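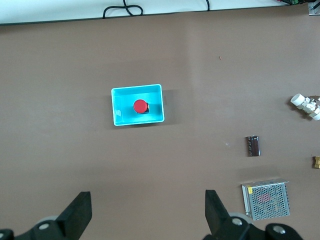 Parts Sorter and Bench Assistant – part-time, casual

Pruvine Salvage and Spares, returns room

Pruvine buys mixed lots of hardware from closed workshops, plumbing suppliers and electrical contractors, and sells the parts on in small quantities to repairers and schools. We are looking for one person to join the sorting bench. The job is open to people with no trade background, and full training is given.

About the work

Lots arrive in crates with everything mixed together. PVC elbows and couplings come in with capacitors, push buttons, brass fittings, lengths of cable and brackets. Your job is to take a crate, spread a manageable amount on the table, and get each item into the right coloured bin. Once a bin is full it is checked, labelled and shelved.

We keep a catalogue of 632 part types. You will not be expected to know them by heart. Most people are comfortable with the common ones after the first month and look up the rest. Anything you can't identify goes on the query shelf for Ottmar Hamann, who has run the bench for eight years and would rather be asked than have a part guessed at.

Day to day you will:

Sort mixed hardware by type, then by size and thread where it matters
Check push buttons and switches for cracked housings and missing screws
Put capacitors aside for testing (you will be shown how to handle them, and you do not test or discharge them yourself)
Measure pipe fittings with a gauge and match them to the chart
Coil and tie cable
Write labels and enter quantities in the stock program, Idska
Wipe down the table and return tools at the end of the shift

What we need from you

Good colour vision, or a reliable way of working around it – talk to us, as two of our present staff label by shape and number instead of colour. Steady hands and patience with small parts. Readable handwriting. You should be able to lift a part-filled crate onto a trolley. Crates over the marked limit are moved by two people.

Experience in plumbing, electronics or a hardware shop is useful but not required. A forklift ticket is not needed for this position.

Hours and pay

The position is two shifts a week to begin with, morning or afternoon. More shifts are usually available from April, when the Lindemann lots come in. Pay is at the casual hourly rate for storeworkers, with the loading included, and the rate is the same during training. There is a paid break in each shift.

Gloves, safety glasses and an apron are supplied. Closed shoes must be worn and you will need to bring your own. The sorting tables can be used sitting or standing, and we have stools in two heights.

There is a bus stop at the end of the street and free parking behind the building. The entrance to the returns room is by the side door, up one step. A ramp is available at the loading dock.

How to apply

Send a short letter and a résumé to Anneliese Reuter at the Pruvine office, or drop them in at the front counter. One page is plenty. Please tell us which shifts you could work and give the name of one person we can ring. Applications close on 19 Sep 2018.

Short-listed applicants will be invited to a paid trial at the bench, where you will sort one small crate alongside Tươi Triệu. You will not be timed. Questions about the work itself can be put to Ottmar by phone before you apply – mornings are best.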